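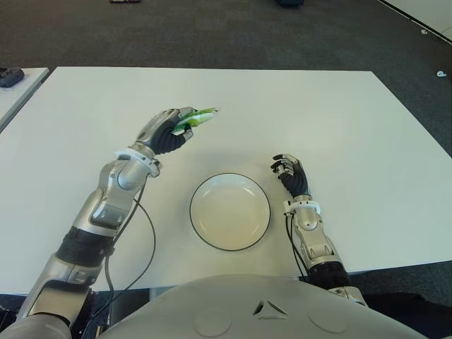
Green and white packet, left hand.

Last updated: 11/13/15

Spent the morning on the Calari order. It's an edition of 200, letterpress in two colors, for the spring weddings list. The dark blue went down fine yesterday. Today was the gold, and the gold was slow to dry, so I racked the sheets further apart than usual and left the fan off. I had to move the Jalance proofs to the hall to make room.

Borghild Solheim came by before lunch to go over the lettering for her sister's anniversary certificate. She wants the names larger and the border thinner. I drew it both ways in pencil and she took the second one home to think about. She also asked if the text could go in Norwegian on the left and English on the right. It can, but the Norwegian runs longer and the lines won't match up unless I open the spacing on the English side. I'll try it tomorrow.

The paper from Marchuk arrived short again. I ordered 600 sheets of the heavy cotton and 2 of the cartons had crushed corners. I set the bad sheets aside for test prints and wrote to them. No answer yet. Last June it took them three weeks.

Afternoon was framing. I cut the mats for the Zovdale piece, the one with the pomegranate border, and got the first one wrong by a quarter inch - read the ruler from the wrong end. The second one is good. Hrvoje Stan called about the glass and says he can hold his price until the end of the year if I take it all at once. I don't have anywhere to keep it. Told him I would call back.

Started signing and numbering after supper and stopped at the point where my sevens began to look like ones. The pencil needs to be harder. Must buy some, and more glassine, and the narrow tape - the wide kind lifts the surface when it comes off.

Rain all evening. Turned the heater down in the drying room and went up.

Filed under: Studio Diary, Printing, Weddings & Anniversaries

Recent entries
Trimming the deckle edge
Two golds compared
Notes on a bilingual layout
Shipping tubes or flat boxes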